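Room Check Before Breathwork Evenings – My List, With Comments

I've been running small breathwork and sound evenings at Lumura since May, and I fill this in every time before I unlock the front door. A few of you asked for a copy after the last retreat day, so I've typed up the one from Sunday, November 10, 2024, complete with my grumbling. Please borrow whatever is useful! Your room will be different from mine and you'll want to cross things out.

FLOOR AND WALKWAYS

1. Floor walked barefoot, corner to corner – OK
I really do take my socks off for this. You find things with your feet that you'd never see (last month, an earring back, ouch).

2. Mats flat, no curled corners – FIXED
Two of the older Zarkent mats still curl at one end. I flipped them over and put a bolster on each while I did the rest of the list. They're fine for lying down and I don't want them used for anything standing.

3. Clear path from every mat to the door – OK
People get up in the middle of a session for all sorts of reasons, and they get up groggy. I walk the path with my eyes half shut, which looks silly and works very well.

4. Bags, shoes and water bottles off the floor – OK
Everything goes on the rack by the entrance except one bottle per person, lid on, at the head end of the mat.

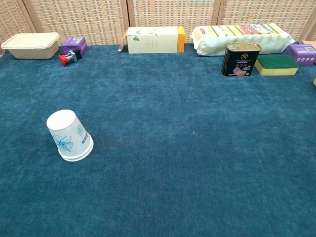
Tibor Deák wrote back on this part that the head end is the wrong spot for bottles in his classes, as people stretch their arms overhead coming out of the last round and knock them flying. He puts them by the left hip and says he hasn't mopped up since. Fair enough, Tibor! I tried it with the Sunday group and I'm changing item 4 on the next version.

CANDLES, INCENSE, HEAT

5. Real candles in glass, on the stone shelf only – OK
Never on the floor, never next to the curtains. I've gone over to battery ones for everything else and I can't say I miss the wax.

6. Incense – NOT USED
I stopped burning it during breathwork altogether. Long deep breathing and smoke are a bad match, and one lady with asthma was too polite to tell me for weeks. If I want a scent I open a jar of dried lavender in the hallway and that's plenty.

7. Heater off and cool before people lie down near it – OK
The room is warm enough after an hour of preheating. I moved the closest mat further out anyway, because the blankets creep.

8. Extinguisher in place, needle in the green – OK
The tag says 3713 and that matches the number in my folder. It lives behind the coat rack, so I hang nothing on the two hooks in front of it.

AIR AND SOUND

9. Windows open before, cracked during – OK
One window on each side if the weather allows. It didn't, much, so I did a proper airing in the break instead and everyone complained happily.

10. Gong stand screws tight – FIXED
The Borbély stand had worked a bit loose again on the right side. I tightened it by hand and then with the key. I'd like a washer on there. Still on my to-do list, next to the squeaky door.

11. Speaker volume checked from the floor – OK
Lie down and listen from the mat closest to the speaker. I set mine at 80 once, thinking it was lovely and soft from the doorway, and then lay down and nearly jumped out of my skin.

12. Cables taped or behind furniture – OK
The long one goes behind the bench now. Much better.

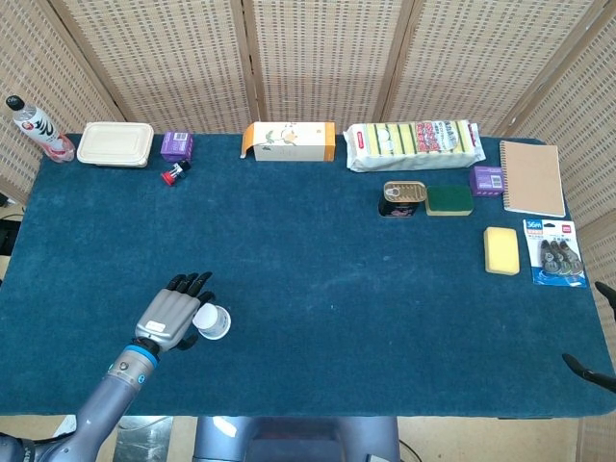
While I was down there with the tape I also did the plug strip, which really ought to have a number of its own. No strip plugged into another strip, nothing covering it, and the switch where I can reach it without stepping over anyone. I'll call it 12b for now.

PEOPLE

13. Health forms read, not just collected – OK
I read every one before we start and have a quiet word where I need to. Pregnancy, epilepsy, heart trouble, recent surgery – those folks get the gentle version with normal breathing, or we pick another evening, and I ask them to check with their doctor first.

14. Everyone told they can stop – OK
I say it at the start and again after the first round. Tingling fingers, dizziness, just not liking it: go back to ordinary breathing and roll onto your side.

15. Second pair of eyes in the room – OK
Meinir Phillips sat in for me this time. I won't run a full group alone anymore.

16. Phone charged, address card by the door – OK
Mine was at 100 for once! The card has the Trarnska entrance written on it, as the front gate is locked after eight.

STILL OPEN

Washer for the gong stand. Replace the two curly mats. Oil the door hinge. Move the bottles in item 4 and add a real line for the plug strip.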